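February
By Fionnuala Breathnach

Chapter 4
Storing Food After It Is Cooked

Most food that is thrown out at home was fit to eat when it went into the refrigerator. It was pushed to the back, left uncovered, or put away in a dish so deep that the middle stayed warm for hours. Chapter 3 dealt with buying and preparing food. This chapter picks up at the point where the meal is over and something is left in the pot.

You will need three terms from the last chapter: spoilage, contamination, and shelf life. If you are unsure of the difference between the first two, go back and read that section again. Spoiled food has changed in smell, taste, color, or texture. Contaminated food carries something that can make a person ill, and it may look and smell the same as it did when it was fresh. A student who sorts leftovers by smell alone is checking for spoilage only.

4.1 Time and temperature

Bacteria grow fastest in food that is neither properly hot nor properly cold. The usual rule for home kitchens in the United States is that cooked food should not sit at room temperature for more than 2 hours. In very hot weather the limit is shorter. The clock starts when the food leaves the heat, and the time it spends on the serving table counts.

A refrigerator should hold food at 40°F or below. The dial on the inside wall usually shows a setting and gives no temperature, so a separate thermometer is needed. Put it on the middle shelf, close the door, and read it the next morning. Door shelves are warmer than the back of the cabinet and are better suited to mustard and pickles than to milk.

Large amounts of food cool slowly. A full stockpot of soup placed straight into the refrigerator will still be warm in the center long after the outside feels cold. Divide it into shallow containers first. Leave space between them so that cold air can move.

4.2 Choosing a container

A storage container has two jobs. It keeps air and drips away from the food, and it keeps the food away from everything else on the shelf. Glass does both well and does not hold stains, but it is heavy and can crack if it goes from the freezer to a hot oven. Plastic is light and cheap. It scratches over time, and tomato sauce will color it. Metal cools food quickly but cannot go in most microwave ovens.

The lid matters as much as the walls. Check the rim for chips, warping, and dried food before closing it. An open bowl is fine for mixing and serving, but it needs a cover before it goes on the shelf. A plate laid over the top will do for one night.

Depth is the measurement people most often get wrong. For rice, beans, stews, and thick puddings, choose a container that lets the food lie about two inches deep. A tall, narrow tub holds the same amount and takes much longer to cool.

4.3 Labels and order

Write the name of the food and the day it was cooked on every container. Tape and a marker are enough. Plain rice, mashed potato, and cooked oatmeal look much alike after a day or two, and a label saves opening each one. Put new food behind old food so that the older one is reached first. Most cooked leftovers should be eaten within 4 days or frozen.

Before you go on

Look through a refrigerator at home or in the school kitchen. List what is covered, what is labeled, and what is stored deeper than two inches. Bring the list to class on Friday. You will use it in the first activity, which was adapted from a lesson by Philomena Mulcahy.

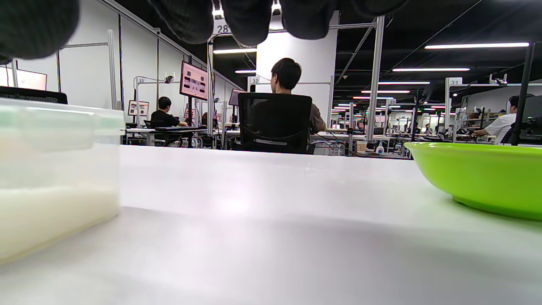
Fionnuala Breathnach
Lead author, Home and Kitchen Science

Translucent containers have one practical advantage over solid-colored ones: the level of the food shows through the side, even with other things stacked around it. Section 4.4 compares clear, frosted, and solid-colored containers and asks which kind leads to less waste in a shared kitchen.

Contact: Zullura Educational Books, Reader Desk, Room 638 | Copyright Zullura Educational Books. All rights reserved. | Back to top

Last updated: February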